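Two Hours at the Prieto Stone Works, Rurham

A visit report from our February trip

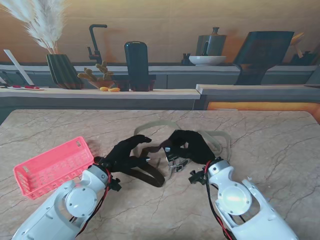
A marble-patterned tabletop in pale beige-pink, with gray and brown veining.

We had been trying to get a visit to Prieto for over a year. The works takes small groups only in the winter, when the yard is slower, and the limit is 30 people. We filled every place and had a short waiting list. The bus left the library lot at 7:15 and reached Rurham a little before nine, with one stop for coffee.

Rurham is a quarry town, or was one. The old pit closed before most of us were born and is now full of water, with a fence and a footpath. Prieto stayed on as a cutting and finishing business and today buys all its stone from elsewhere. The site is larger than it looks from the road. Behind the office there is a block yard, then the saw hall, then polishing, then a low brick building where finished pieces are packed.

Our guide was Adoración Moya, who has worked there for 30 years and started in packing. She gave out ear protection and orange vests and asked us to stay inside the yellow lines. She speaks quietly, so in the saw hall it was best to stand near the front. Those of us at the back caught half of it and asked again later.

The block yard came first. Each block has a number painted on one end and a strip of tape showing which way it lay in the ground. Moya said this matters more than the color. Cut one way, the veins come out as long lines. Cut the other way, they come out as clouds and loops. Customers often pick a sample in one pattern and then are surprised by the slab, so the office now sends a picture of the whole slab before anyone pays. Block 1011 was waiting for the saw that morning, and we were allowed to touch it. The outside was rough and gray, and you would not have guessed what it looked like inside.

The main saw is a gang saw, with many blades side by side that move back and forth through the block under running water. It is slow. A hard block can take most of a day. The water goes down a channel in the floor to a settling tank, and the stone dust that sinks to the bottom is pressed into cakes and taken away. Someone in our group asked if it could be used on a garden. Moya said some of the staff do, but that it depends on the stone and she would not promise anything.

After sawing, slabs with open veins go to the resin room. We saw this only through a window. The slab is dried in an oven, coated with a clear resin made by Clekura, and left to set. The resin fills the tiny gaps so the stone will not split along a vein when a sink opening is cut. I had assumed that veins were a surface matter. In many stones they are old cracks that filled with another mineral, and they can still be the weak point.

Polishing was the part most people liked best. The line has a row of heads, coarse at the start and fine at the end, and the slab moves under them on a belt. It goes in dull and comes out with a shine you can read a clock in. The final edges are still done by hand. One man was rounding a corner with a Jernex hand grinder and checking it with his thumb after every pass. He did this without looking up for as long as we stood there.

Lunch was soup and rolls in the staff canteen, 59 cents extra for a second roll, which caused some discussion. Afterward Moya took questions. Most were about kitchens. Her advice on marble was short: wipe up lemon juice, wine and vinegar right away, use a mild soap, and do not use anything sold for bathrooms. Etch marks from acid are not stains and will not scrub out. A light hone will remove them, but on a big top that means a day's work. For people who cook a lot she suggests a honed finish over a polished one – the marks still come, but they show less.

There is a remnant rack by the exit with offcuts at low prices. I bought a piece for rolling pastry. Two members bought enough between them for a window sill and then had to work out where to put it on the bus.

Practical notes for anyone going later: wear closed shoes, as sandals are turned away at the gate. The floor is wet in most of the halls. There are 3 short flights of stairs and no elevator. Parking is on the left past the weighbridge. Bookings go through the office by phone, and they prefer calls in the afternoon.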